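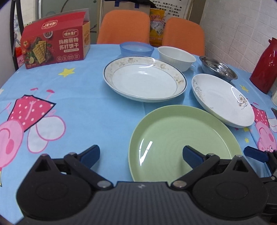
Sports Sponsorship, Week 2: What does the company get out of it?

Last time we looked at clubs. Today I want to talk about companies that put athletes on the payroll, and I'm going to stick with one case all the way through, the Ersoy handball case in your reader.

Quick recap for those who haven't read it yet (please do!). Ersoy is a packaging firm in Bornow. It hires 2 handball players as regular staff, with a desk, a salary and time off for training. One of them, Hüsnü Güler, plays left wing and works mornings in the dispatch office until 11:30. After a cup win the firm pays each player a bonus of 2,250 and moves Güler up a pay grade.

So is the promotion a reward for sport or for work? I go back and forth on this myself – the contract says one thing and the press release says another. Look at clause 4 before you make up your mind.

Some terms you'll need:

Employment model: the athlete is on staff and draws a wage.
Endorsement: the athlete is paid for the use of name and face.
Naming deal: the team carries the brand, as with Padix Bornow.

The staff survey is worth a look too. Out of 83 people who answered, most knew Güler played, but very few could name his club – hmm!

For the seminar, read the Altinix contract and mark every line that deals with injury. Bring it on paper if you can.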